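A New Home for the Morning Show at Flondgate

Stallinix has finished a new broadcast studio for Flondgate, the regional news channel, and the station went live from it in August. The design replaces a set that had been patched and repainted so many times that the camera crew knew which corners to avoid.

The room is small for a news operation. The main desk seats four and turns on a low platform, so the same piece serves the 5 a.m. show, the noon bulletin and the evening interview program. Behind it stands a curved LED wall 24 feet wide. Producers can split the wall into separate windows for remote guests or run one image across the full width.

Lead designer Zsolt Barta spent two weeks sitting in on broadcasts before he drew anything. He found that anchors were walking out of their light to reach the weather area, and that guests waited in a hallway in view of one of the cameras.

"They asked for a bigger screen," Barta says. "What they needed first was a better path across the floor."

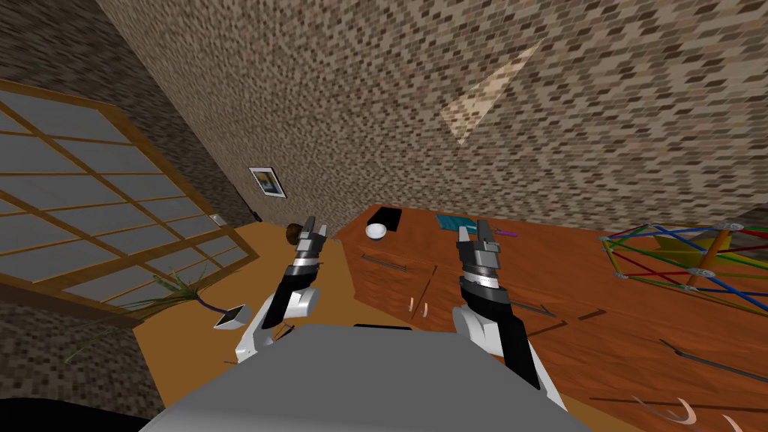
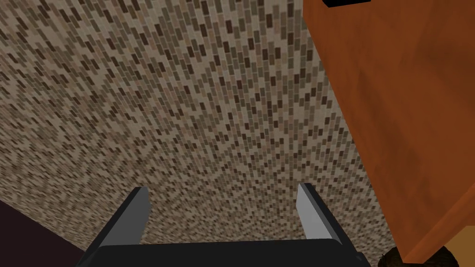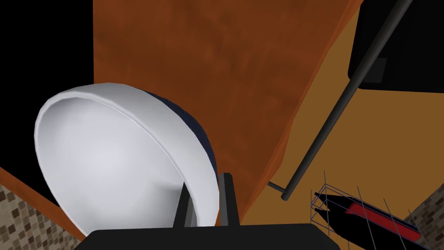 The weather area now sits to the left of the desk, eight steps away, with its own monitor and a separate lighting position. Guests enter from the opposite side through a short passage hidden by a fabric panel. A standing table near the passage is used for sports and for the consumer segment.

Lighting was handled by Baumgartner, which hung 132 LED fixtures on a fixed grid. Each show has its own preset, warmer in the morning and cooler at night, and a change takes under a minute. The old tungsten rig needed a ladder and most of a commercial break.

Graphics came from Brandosus. The firm kept the channel's green but darkened it, after tests showed the original shade reflecting on the anchors' faces. Lower thirds were redrawn in a heavier typeface for people watching on phones.

Construction took 100 days. During that time the station broadcast from a conference room with a printed backdrop, and viewers wrote in to ask about it. Flondgate plans to open a second, smaller set in the same building for its weekend programs, using the desk from the old studio with a new top.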